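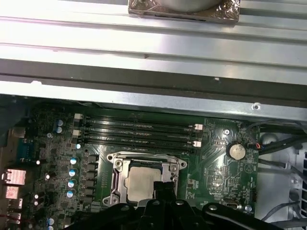
Oluwaseun Isah wrote that four memory slots were the reason to pick the Gerkance 3068 over a smaller board, and that the slots being so close to the CPU socket only matters if you use tall memory. We agree on both points.

The Gerkance 3068 is sold as a board and case together, without memory. You add that yourself. The board is green, with a metal bracket and hinged clamp around the socket and white plastic latches on the memory slots.

Memory: four DIMM slots. Fit modules in matched pairs. Open the latches first and press each module down evenly until they close.

Processor: up to 95 watts. Lift the clamp all the way before placing or removing the chip, and keep your fingers off the underside. Clean off old thermal paste before fitting a cooler.

Cooler: not included. The Betton 37 fits – check its height against your case cover if you have changed the case.

Warranty: 3 years on the board. The case is not covered for scratches or dents.

Comments

Iltberg37: Does the Betton come with paste or is that separate?

R. Doãn: Separate. I ordered both.

tinbox: Latches on mine were stiff at first. Fine after a few tries – push outward, not up.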